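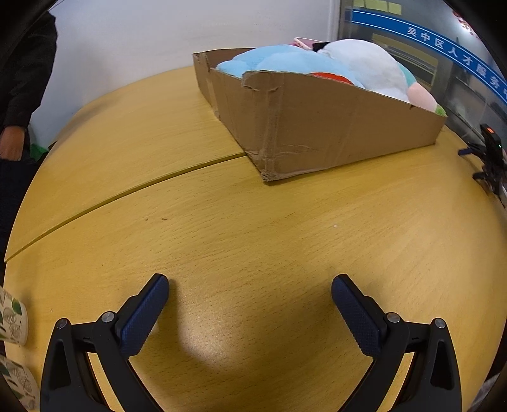
*Poste de table, carton de peluches, pinces ouvertes.*

# Contrôle du poste de collecte, pinces tenues à la main

Site : Kalturach, salle côté cloison vitrée
Projet : Cemimik (prise et dépose d'objets souples)
Matériel : 2 pinces Gelari
Période : janvier 2019

Cocher C (conforme), NC (non conforme) ou SO (sans objet). Toute ligne NC reçoit un commentaire. Un point bloquant en NC suspend l'enregistrement jusqu'à correction.

## 1. Table et abords

| N° | Point | Bloquant | État |
|---|---|---|---|
| 1.1 | Table stable, calée au sol | oui | C |
| 1.2 | Plateau dégagé entre l'opérateur et le carton | oui | C |
| 1.3 | Plateau propre | non | NC |
| 1.4 | Boissons et gobelets hors de la table | oui | NC |
| 1.5 | Passage libre derrière l'opérateur | oui | C |

**1.3** Deux miettes brunes sur le bois, devant le joint du plateau. Passer un chiffon sec avant chaque série. Pas de produit liquide, le plateau brille déjà assez.

**1.4** Deux gobelets en papier à motif de feuilles à gauche, près du doigt gauche de la pince. À déposer sur le meuble de l'entrée. Même remarque qu'au contrôle précédent. Le point passe en bloquant à partir de cette fiche.

## 2. Carton et objets

| N° | Point | Bloquant | État |
|---|---|---|---|
| 2.1 | Carton ouvert, rabats hors de la zone de prise | oui | C |
| 2.2 | Angles et fond en bon état | non | NC |
| 2.3 | Ruban adhésif bien plaqué | non | NC |
| 2.4 | Objets conformes à la liste du jour | oui | C |
| 2.5 | Pas de pièce dure, d'œil décollé ni d'étiquette pendante | oui | C |

**2.2** Angle avant écrasé et effiloché au ras de la table, bord supérieur déchiré au même endroit. Le carton peut encore servir pour la série en cours. Le remplacer ensuite par un modèle de mêmes dimensions, et noter le changement dans le journal : les épisodes pris avec l'ancien et le nouveau carton ne doivent pas porter le même code de décor.

**2.3** Ruban plissé sur toute l'arête avant. Les doigts peuvent s'y accrocher en descente. Reprendre avec une bande neuve.

**2.4** Le tas dépasse le bord, la grande peluche blanche étant la plus haute. Accepté par la consigne Cemimik, qui demande des carton pleins et des cartons presque vides. Mélanger le tas tous les 20 épisodes.

**2.5** Vérifié à la main, pièce par pièce, avant remplissage.

## 3. Pinces

| N° | Point | Bloquant | État |
|---|---|---|---|
| 3.1 | Axes en place, sans jeu | oui | C |
| 3.2 | Patins bleus collés, stries non usées | oui | C |
| 3.3 | Ouverture complète et symétrique | oui | C |
| 3.4 | Afficheur et voyant allumés sur la seconde pince | oui | C |
| 3.5 | Objectif propre | oui | C |
| 3.6 | Horloges des 2 pinces synchronisées | oui | C |

**3.2** Passer l'ongle sur le bord du patin. S'il se soulève, changer le patin et refaire le point 3.3. Prochain remplacement prévu à 2 000 fermetures, même sans usure apparente.

**3.4** Affichage orange-rouge et petit voyant vert, relevés pince posée au fond à droite.

**3.6** Faire le clap des deux pinces au début de chaque fichier. Sans clap, le fichier part au rebut.

## 4. Lumière et arrière-plan

| N° | Point | Bloquant | État |
|---|---|---|---|
| 4.1 | Éclairage du plafond allumé en entier | oui | C |
| 4.2 | Pas de reflet gênant sur le plateau | non | NC |
| 4.3 | Personnes hors champ ou informées | oui | C |

**4.2** Reflet net sur le bois, entre les doigts. Toléré pour la prise dans le carton. Pour la dépose sur table, décaler la zone vers la droite.

**4.3** Une personne en haut noir à gauche de la table, bras le long du corps. Accord signé, classé avec les autres. Visage non enregistré.

## 5. Suites à donner

- [ ] Gobelets retirés, plateau essuyé
- [ ] Ruban de l'arête avant refait
- [ ] Carton de remplacement commandé chez Chauhan
- [ ] Code de décor mis à jour dans le journal
- [x] Consigne de mélange affichée au poste

Enregistrement autorisé une fois le point 1.4 levé. Fiche à conserver avec les fichiers de la série.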